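4. Recording hot flashes and night sweats

The Cisari symptom tracker keeps one entry for each hot flash. Complete the profile in section 3 before you begin, or the weekly chart will stay blank.
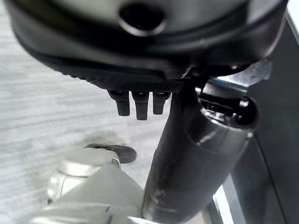
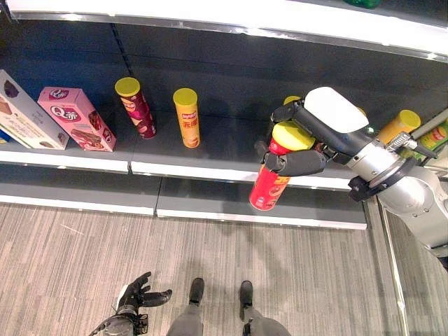 1. Press the side button once when a flash begins. The display shows a small clock.
2. Press it again when the flash ends. Entries shorter than 19 seconds are discarded.
3. Choose a strength from 1 (mild) to 5 (severe).
4. To add a trigger, scroll to Notes and pick from the list. Hot drinks, alcohol and spicy food are already there. Up to 59 triggers of your own can be added from the Flondcombe app.
5. Hold the button until the display goes dark.

Note: For night sweats, turn on Night mode at bedtime. A single press then saves the time, and you can fill in the strength in the morning.

Note: The tracker holds 2,565 entries. When it is full, the oldest are overwritten. Sync monthly if you want to keep them all.

Caution: The tracker does not diagnose menopause or any other condition. See your doctor about any bleeding that occurs 12 months or more after your last period. Do not start, stop or change hormone treatment on the basis of the chart.

If the display shows E-418, the clock has lost its setting. Repeat step 2 of section 3. Saved entries are not affected.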